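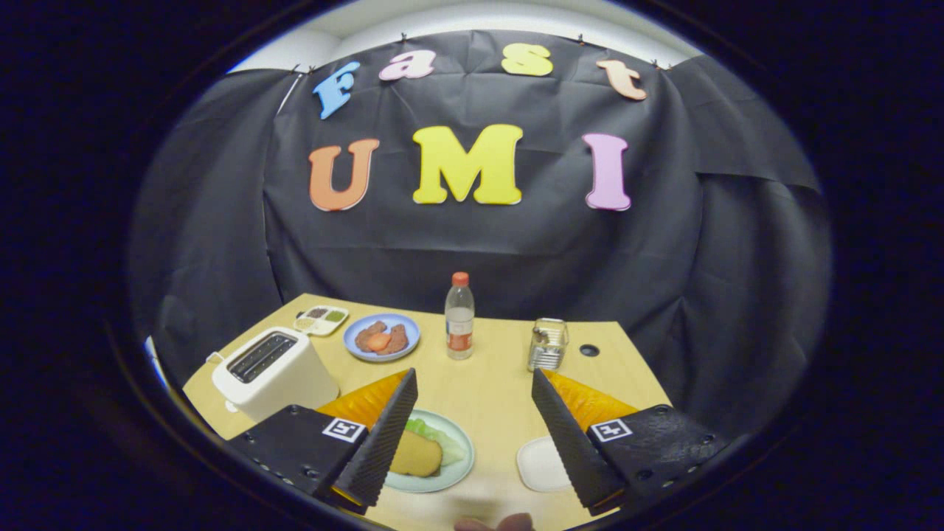 3.2 Laying out the breakfast table

We looked at how people place food and tableware when the table also has to hold an appliance. The two sites, Alville and Groten, used the same set of plates. At Alville the toaster stood on the left of the table, with the divided tray behind it and the pale green plate nearer the front (Figure 2). Each of the 17 participants had 50 seconds to lay out a sandwich breakfast. Most set down the large plates first and fitted the small dishes into the space that remained.

Figure 2. Table layout at Alville.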